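Grirnbridge blanket drive is back, and my spare room is ready for it

By Yaqin Guo

The Grirnbridge bedding swap returns this August, and if you've got quilts and covers hiding at the back of a closet, now's the time to drag them out! Last year we passed along 1,285 pieces, and Guangming Xue, who runs the sorting table at the old Bastia hall, is hoping for nearly 20 more carloads this time around.

I've been going through my own pile all week (it's bigger than I'd like to admit) and the bed in the spare room has turned into my sorting spot. The palm-leaf bedspread was my summer favorite for years, and the peony quilt came from my aunt in Oddsson. I'm keeping one of them -- don't ask me which yet.

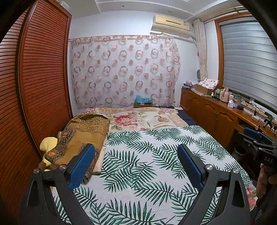 Palm fronds, peonies and a folded paisley blanket on the spare room bed.

Drop-off opens at 11 in the morning at the hall's side door on Sovonlow Street. Blankets, quilts, bedspreads and pillows are all welcome, as long as they've been washed. Please fold things and keep sets together if you can. Guangming says mattress toppers are out this year, as they took up half the hall last time and we were still finding homes for them in the fall.

You don't need to bring anything to take something home. Families setting up a first apartment get first pick for the opening hour, and after that it's open to everyone -- so come and have a rummage! Anything left at closing goes to the Bastia hall cupboard for the winter, and you can ask for it there any time the office is open.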